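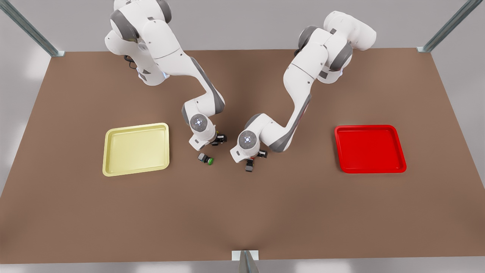 Zelunik will move sorting work at its Kasthorpe parts plant to two-armed robots in January, and the people who now do that work by hand will be retrained to set up and check the machines. The company has worked on the layout in computer simulation, with a pair of white arms reaching over a brown table that has a yellow tray on one side and a red tray on the other. Sorters at the plant currently stand at benches and place small parts into trays for a full shift.

2019-04-07
1826 views | 8 comments | Share

The plant employs 400 people, and 200 of them spend at least part of the week sorting. Zelunik said it plans no layoffs as a result of the change. It did not rule out leaving some jobs open when workers retire.

Ayman Boutros, who manages the sorting floor, said the new job will be different enough that some workers may not want it. They will choose tray positions, watch for parts that land badly, and stop the arms when something needs a person. Workers who prefer hand work can ask to transfer to the Serra packing line, where there are no plans for robots.

"We have people who can tell a bad part by feel," Boutros said. "I want them deciding how the table is laid out. They know where things go wrong."

Sorters have been reviewing the simulated layouts on a screen in the break room during paid time. One of their requests was for trays with a raised rim, like those on the benches now, and the red tray in the simulation has one on all sides. They also asked for more room between the trays and the near edge of the table. That question is still open. 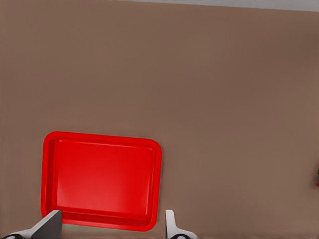 Training and pay

Training will take eight weeks and will be held at the company's Linduma site. Workers will get their regular wage and travel costs while they attend. Zelunik has not set a pay grade for the new position, and Boutros said workers will be told the rate before they have to sign up.

Share this story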